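Cladard Opens Its Gringate Hall to Two-Handed Laundry Demonstrations

GRINGATE, September - Cladard is pleased to share that its Gringate hall has begun gathering cloth-handling demonstrations for Kerslake, the company's learning system for household robots. Over the coming months, 40 people from the neighborhood will take turns with a pair of hand-held grippers, picking up, spreading and folding everyday clothes so that Kerslake has plenty of real human handling to learn from.

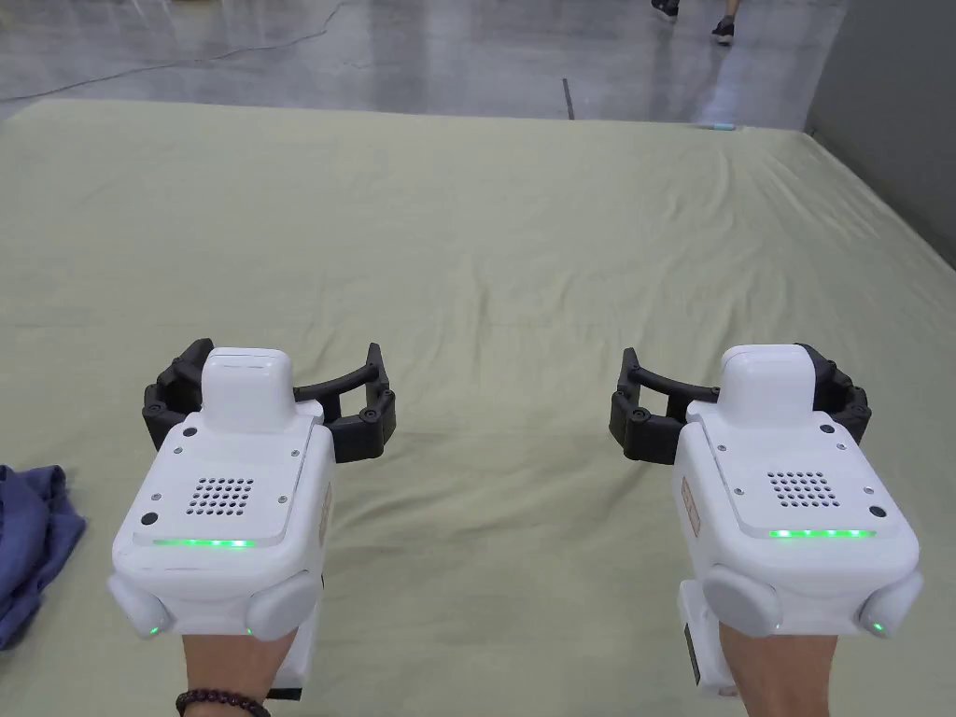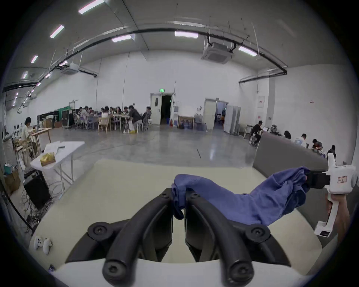
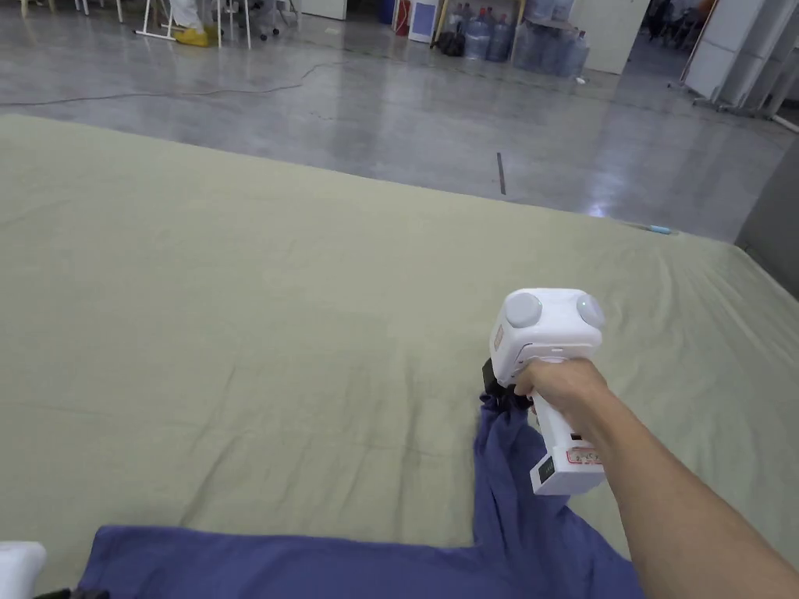 Hand-held grippers and blue cloth at the Gringate hall.

"Everybody folds a little differently, and we would love to keep it that way," said Salma Nasr, who leads the program. "My grandmother and I could never agree on sleeves, and I'd be delighted if Kerslake learned from both of us."

Each participant records 12 short sessions, with breaks whenever they like and tea always close by. Fumbled corners and second tries are kept along with the smooth ones - Hamish Harawira, who reviews the recordings, says he is especially fond of the second tries.

Neighbors who would like to take part are warmly invited to drop in on Thursday at 5 and ask for Tamsin Treloar. No experience with robots is needed.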